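Carnet de l'atelier Ponce
25 janvier 2024
Par l'atelier, banc bimanuel

Repris ce matin le banc à deux bras là où je l'avais laissé, c'est-à-dire avec le bras droit qui refusait de se recaler après chaque mise hors tension. Pour ceux qui n'ont pas suivi (et je comprends, les dernières pages sont un peu touffues), le projet Berkar consiste à vider et à ranger un sac de courses sur une table, avec de vraies choses dedans, achetées au magasin, et pas avec les cubes en mousse dont tout le monde commence à avoir assez.

J'ai d'abord refait le zéro du coude droit. L'écart était de 4 degrés, toujours dans le même sens, ce qui m'a fait soupçonner la vis de serrage et non le codeur. Démonté, nettoyé, remonté avec une goutte de frein-filet faible. Après 17 redémarrages d'affilée, l'écart n'est pas revenu. Je garde quand même un doute sur le câble enroulé autour du coude, qui tire un peu quand l'avant-bras s'allonge vers le fond. Il faudrait une vraie gaine ou au moins un passage plus souple, j'en parlerai à ceux de Stotodstead qui ont monté le même genre de bras et qui m'avaient dit beaucoup de bien d'une spirale textile.

Côté logiciel, j'ai installé la nouvelle version de Narkonico, notre petit superviseur maison. Bonne surprise, les deux bras démarrent enfin ensemble, alors qu'avant il fallait lancer le gauche, attendre, prier un peu et lancer le droit. Moins bonne surprise : le journal s'arrête net à la ligne 409, sans message, et reprend au redémarrage comme si de rien n'était. Je soupçonne le tampon d'écriture. À regarder à tête reposée, pas le soir.

Pour la fermeture des pinces, j'ai descendu la consigne de courant à 31 % du maximum. Au-dessus, on marque le pain à travers l'emballage, et c'est dommage parce que la brioche est exactement le genre d'objet qui m'intéresse : ronde, molle, avec un plastique qui glisse et qui brille. Les écrevisses, c'est une autre affaire. J'ai décidé de ne pas les prendre une par une pour l'instant et de saisir le bol par le bord, en approchant du côté gauche, puisque le bras droit a déjà bien assez à faire avec les sacs.

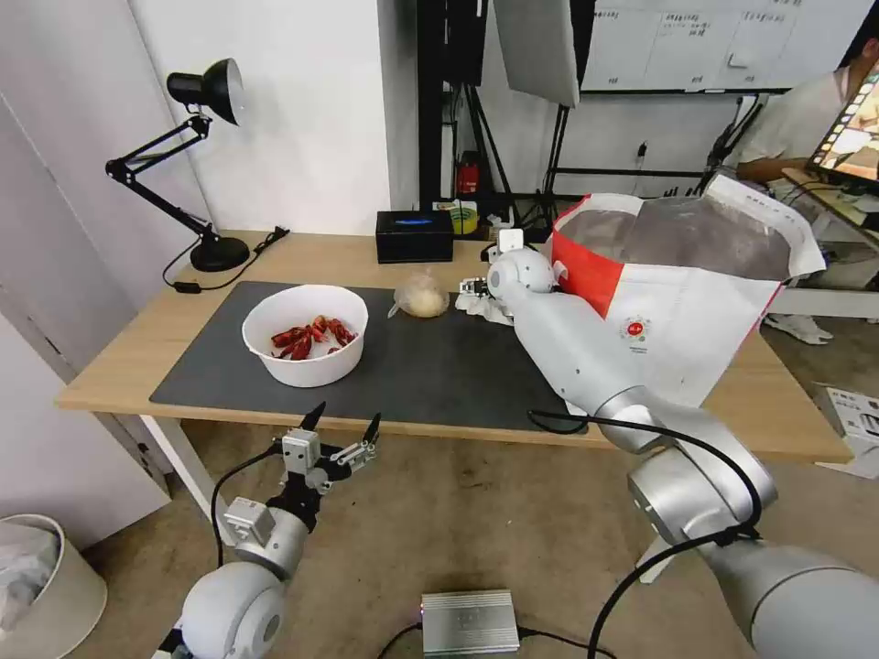 Le banc avec les deux bras : bol d'écrevisses et brioche sur le tapis, grand sac en papier à droite, pince droite près du sac plastique froissé.

En regardant la disposition, je me dis que le grand sac est trop près de l'avant-bras droit. Je voudrais le décaler vers l'avant et marquer sa place sur le tapis avec un bout de ruban, pour que celui ou celle qui reprendra le banc retrouve la même configuration sans avoir à me téléphoner (mais téléphonez si besoin, ça me fait plaisir).

À faire ensuite :
- repasser le câble du coude droit
- vérifier la boucle de câble du bras gauche, qui descend vers le sol
- comprendre cet arrêt du journal
- essayer des embouts plus souples sur la pince gauche avant de toucher encore au courant

La démonstration est prévue en mai, on a donc le temps de faire les choses proprement. Je laisse les réglages du jour dans le dossier Berkar, et l'ancienne consigne de courant en commentaire juste au-dessus de la nouvelle.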